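# Murnent–Brurnthorpe Air Service Agreement 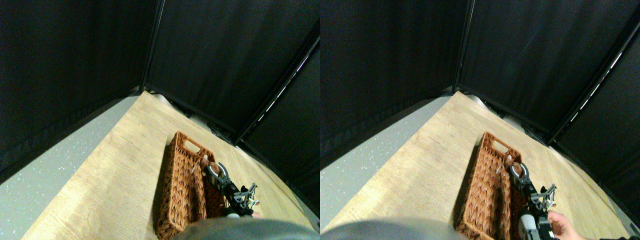
The Murnent–Brurnthorpe Air Service Agreement is a treaty that allows direct passenger and cargo flights between the two island states. Talks began in February and were led on the Murnent side by trade envoy Radymyr Antoniuk. Most sessions took place in Kallio, in a hall divided by plain black curtains, with the delegates seated at light wooden tables. The text was signed there on 26/03/2025.

## Terms

Each side may operate up to 30 flights a week. Cargo is limited to 500 tons a month in each direction, excluding mail and medical supplies. Tickets sold in one country are taxed only in that country. Disputes go first to the two transport ministries and then to an arbitrator in Mirkance.

## Background

Before the agreement, travelers changed planes in Mirkance, a trip of nearly 3000 kilometers. The direct route is 956 kilometers. An earlier draft failed over landing fees, which are now set by each airport.

## Reception

Hotel owners in Brurnthorpe supported the treaty. Ferry operators objected to the cargo limit and asked for a review after the first year.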